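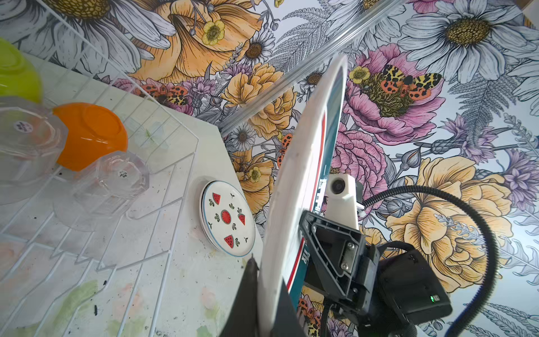

White plate, label still on the underside.

Plate drive -- where we are

Quick one this month, I'm typing between the lunch sitting and the delivery so forgive the spelling.

The supper needs plates. Real ones. Last November we went through paper for the whole meal and the gravy won, as anyone who sat at the long table by the radiator will remember. So this year it's china or nothing, and the count as of this morning is 243 dinner plates in the back pantry, washed and stacked. Mismatched is fine. Mismatched is the plan, really. Zainab Ogundipe has been sorting them by size and not by pattern, which makes for a nicer stack and a much faster table, and she'd like people to please stop re-sorting them into sets when she goes home. She knows who you are.

What we still want: dinner plates, the big kind. Soup bowls, any. Serving platters, desperately, we have 2 and one has a crack I don't trust with a roast on it. What we do not want: saucers. No more saucers. Also no gold rims please, they can't go through the machine and somebody ends up at the sink till midnight. Last year that was me.

Drop off is at the Dauda Street door, not the front. Front door sticks and the bell is out. Mornings before 11 or after 4 in the afternoon. If no one answers go round by the bins and knock on the kitchen window, hard. Wrap things in newspaper if you can, towels if you want the towels back write your name on them, we have a whole basket of orphan towels now and I am not running a lost and found on top of everything else.

About labels. Stickers on the bottom, price tags, bar codes, that sort of thing -- please peel before you bring. Warm water, a little cooking oil, leave it ten minutes, rub with your thumb. Works on nearly all of them. Keyvan Sharifi swears by peanut butter but then you have a plate with peanut butter on it and half our table has allergies. Oil.

The menu

Garba Mohammed is cooking again, thank goodness. Chicken and rice, the big bean stew from last time, greens, flatbread. He wants a second person who can chop onions without complaining, start at 1 in the afternoon, bring your own knife if you're particular about it. Vegetarian stew is made first and in it's own pot so nobody need ask. Dessert is whatever turns up. Last year it was seven apple cakes and I heard no objections, but if one of you felt like doing a lemon thing I would be your friend for life.

Coffee from the urn. Tea from the other urn. Please don't put coffee in the tea urn again, it took four boilings to get the taste out and there are people who say they can still taste it.

Tables and chairs

Trygve Rønning has the van and is fetching the folding tables from the school on the afternoon before. He needs hands at both ends. Twenty minutes of lifting, then you're free. Chairs we have, though the gray ones pinch your fingers when you fold them, so go slow and don't let the kids do it.

Tablecloths -- the long white ones are back from being mended and look lovely. They've shrunk a bit. We'll put the shrunk end toward the wall.

Money, briefly

The jar and the raffle between them came to $1731, and that covers the food, the hall, and a new hose for the dish machine which Ottmar Wiegand put in himself on his knees with a flashlight in his teeth. Thank you Ottmar. It no longer leaks on the floor, it leaks a tiny bit into the bucket. What's left over goes to the winter pantry like always. Receipts are in the blue folder if you want to look at them, please put them back in order.

Afterwards

The plates stay with us. That's the whole idea, we want them on the shelf so we can stop begging every fall, and other groups can borrow them too. Sign-out sheet will hang inside the pantry door. Borrow what you like, bring it back clean, tell us if something broke. Things break, we won't chase you over a plate.

If you gave something you'd like returned after the supper, say so when you drop it off and Zainab will put a bit of tape on the back with your initials. Masking tape, she's out of the good kind.

Sign up for a shift on the sheet by the coat hooks. Washing up has two names on it and could do with more. Drying has none. Bring an apron, and dry dish towels, as many as you can spear.

Got to run, the onions are here.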